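How to wash stainless steel bowls, strainers and small bottles by hand

Stainless steel is easy to keep clean, but it shows everything: water spots, grease film, the gray line where two bowls were stacked damp. This page covers the routine we use for mixing bowls, basins, strainers and loose utensils, with a section on narrow bottles. It should take up to 12 minutes for a normal load.

What you need

Dish soap
A bottle brush with a long handle
A soft sponge (no steel wool)
White vinegar
Two dry cotton towels
A rack, or a third towel laid flat

Step 1. Empty the sink

Take everything out before you run any water. Knives go to one side and get washed last, one at a time. Scrape food into the trash and rinse the drain strainer. If there is dried dough or starch on anything, set it aside to soak in cold water. Hot water cooks starch onto the metal and you will be scrubbing it twice.

Step 2. Mix the wash water

Use your largest basin as the wash tub. A 3000 ml basin is big enough for most households. Fill it a little over halfway with hot water and add one squirt of soap. Washing in a basin uses less water than filling the sink, and you can tip it out when it turns cloudy.

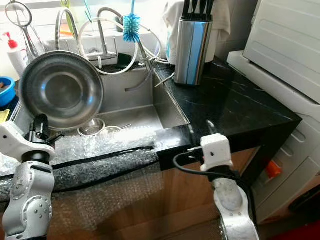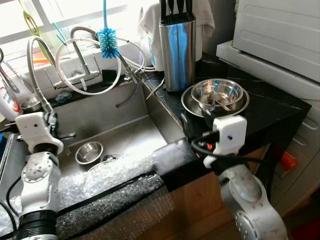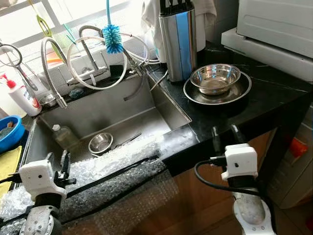 Work from the smallest and cleanest pieces to the largest and greasiest. Utensils go first, then small bowls, then strainers, and the big basin at the very end once you have poured the wash water away. Rinse it and lean it upright against the side of the sink, as in the first picture, so the water runs off the inside. Laid flat, it will hold a puddle in the bottom and dry with a ring. Small bowls can be leaned the same way or turned over on the rack.

Step 3. Strainers

Mesh strainers need to be washed from both sides. Hold the mesh under the faucet with the outside facing up, so the water pushes food back out the way it came in. Then brush in circles with a little soap. Check the seam where the mesh meets the rim – that is where flour and tea leaves collect. If the seam stays dark, soak the strainer in hot soapy water while you do the rest.

Step 4. Bottles

Pour out whatever is left and rinse once. Add a drop of soap, fill the bottle a third of the way, and work the brush up and down, turning it as you go. Wash the cap separately. Rinse until there are no more bubbles, then stand the bottle upside down. Hang the brush up with the bristles clear of the counter when you are finished. A brush left lying in the sink starts to smell.

Step 5. Dry and polish

Dry the steel right away with the first towel. For spots that stay behind, wipe with a cloth dampened with vinegar, rinse, and dry with the second towel. Rub along the grain on brushed steel. On polished steel the direction doesn't matter.

Do the sink last. Wipe the walls and floor, then the faucets and the strip of counter behind them – water sits there longer than anywhere else.

Notes

Don't leave salt or bleach sitting on stainless steel. Both can pit it.

Keep vinegar off marble. It will etch the surface, so rinse and wipe up any drips at once.

Corrado Morelli wrote in to ask about baking soda. It works for burnt patches. Make a paste with water, leave it for a while, and wipe it off with the sponge.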